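Getting even color on small painted cubes, and photographing them without the gray cast

Asked in: Small crafts / Finishing
Tags: blocks, acrylic, matte, tabletop photos

I make sets of counting cubes for a preschool supply shop. Each set has 26 cubes in a single color. The cubes are sanded maple, sealed once, then given two coats of Prekard matte acrylic in blue. On the bench the color looks even to me. In the listing photos the lower part of a cube comes out darker than the upper part, and the white board underneath turns gray on one side. The shop sent the last photos back and asked whether the paint was patchy.

I need to know whether this is a finish problem or a lighting problem before I sand anything. I have one desk lamp, a window to the right of the table, and a sheet of white board. Camera is a phone on a stand pointing straight down.

Posted by sanderling_k

Answer 1 (accepted)

Test the finish first. Turn the cube a quarter turn on the board and leave the light alone. If the darker area turns with the cube, it is in the paint. If it stays on the same side of the picture, it is in the light. Do this with 3 cubes from the same batch so that one bad cube does not mislead you.
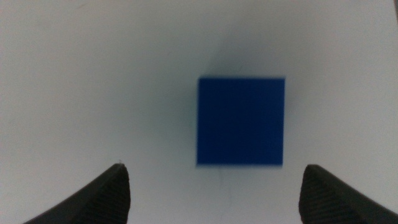
Shadow direction is the next thing to check. Look for the darkest part of the board next to the cube and assume the main light is on the opposite side until a test shows otherwise. With this blue cube the shadow is deepest by the upper left corner and along the left side, and the board is brighter to the right, so I would start by moving or blocking whatever is on the right. The blue also gets slightly darker toward the bottom edge. The change is small and has no hard line in it, and a missed brush stroke usually leaves one. I would still do the quarter turn before ruling out the paint.

To reduce the shadow, put a second sheet of white board upright on the shadow side, as close as you can get it without it showing in the shot. Hang a thin white cloth over the window. Turn the desk lamp off. A lamp and a window together are different colors of light, and the white board will pick up a tint that you cannot fully correct later. Set the white balance from the bare board, lock it, and lock the exposure too. A saturated blue on white can fool the automatic setting, and it may change from one cube to the next.

If the paint does prove uneven, sand with 400 grit and apply one thin coat to all faces. Do not spot paint a matte finish. The patch dries with a different sheen.

Obsa Nigatu

Answer 2

I had the same thing with drawer knobs. I switched to Sillora spray and the problem went away. Let it dry 8 hours between coats. Didn't change the lights at all.

grommet40

Comment on Answer 2: Spray may well give a flatter coat but this does not explain gray on the board. The board isn't painted.

Answer 3

Agree with the quarter turn test. Two additions.

Soft edges are a separate fault. If the sides of the cube look blurred, the phone has focused on the wrong height or is too close. The top face is higher than the board, so tap on the top face to focus. Raise the stand and crop afterward. I use a stand height of up to 40 cm for anything this small.

Plain white board also shows every bit of shading. Very light gray card is easier to keep consistent across a set, if the shop allows it. Check their listing rules first.

tallowbench

Comment from sanderling_k: Did the quarter turn on three cubes this afternoon. The dark part stayed at the bottom each time, so it's the light. I taped tracing paper over the window because I had no cloth. The left side is still a little gray but much closer. Will try the upright board next.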